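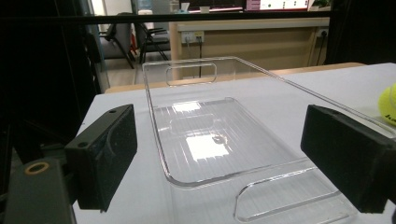

## 4.2 Comparing finger sets on clear parts

Run this check after fitting a new set of Flinder fingers to the hand-held gripper. Use a clear, thin-walled tray.

1. Place the tray on the table with its long side pointing away from you.
2. Open the fingers fully and bring one to each side of the tray.
3. Close slowly until both fingers touch the walls.
4. Lift 10 cm and hold for eight seconds.
5. Lower the tray, then repeat with the second set.

**Note:** Overhead lights reflect off the tray floor. Dim them if the Zinia camera loses the rim.

**Caution:** Stop closing if the walls bend.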